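The year I stopped tidying

I spent 19 years believing that a tidy house would make me a calmer person. I bought the baskets. I read the books. I once paid £40 for a drawer divider from Josico and then had to find a drawer big enough to take it.

Then in March my mother-in-law came to stay, and I gave up.
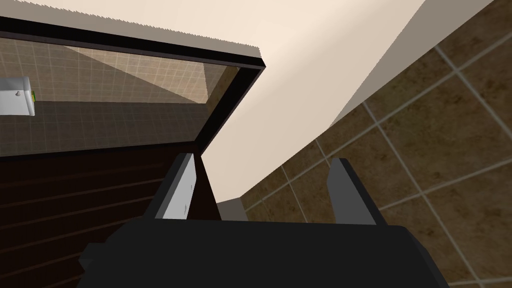
Well, not on everything. I still clean the bath, I'm not an animal. But I stopped putting things away before I sat down in the evening, and blimey, the evenings are long! I'd forgotten you could read a whole chapter in one go.

My friends were split. Half of them wanted to know how I'd managed it, and the other half started wiping my worktops whenever I went to put the kettle on.
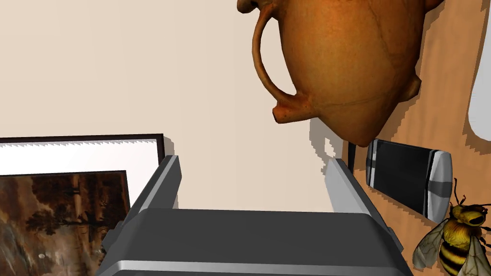

A busy surface, plain and cream-beige.

I did wobble in the spring. There was a sale on at Forsyth and I stood in front of a shelving unit for far too long, stroking it a bit, before I walked out and bought a bun instead.

The odd thing is that I lose less now. When everything had a home I could never remember where the home was. The scissors live on the stairs these days – everyone knows it, even the cat steps round them. 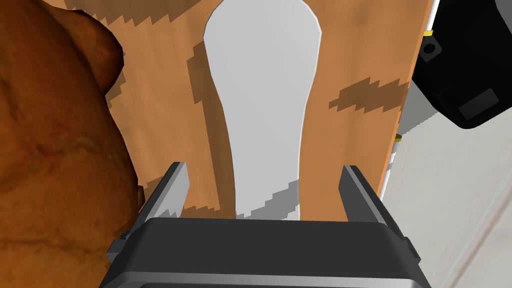 My husband has kept one shelf for himself and it is spotless. I'm not allowed to put so much as a mug on it. We get on very well.

I wrote a bit of this up for our village newsletter and the replies came fast.

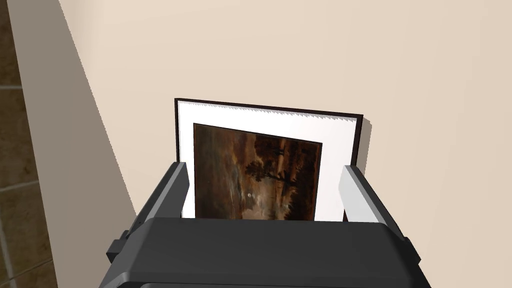 Edeltraud Strebel wrote that she gave up ironing on the same principle and has never missed it, but she would sooner move house than leave a cup in the sink overnight.

I've got two in there as I type.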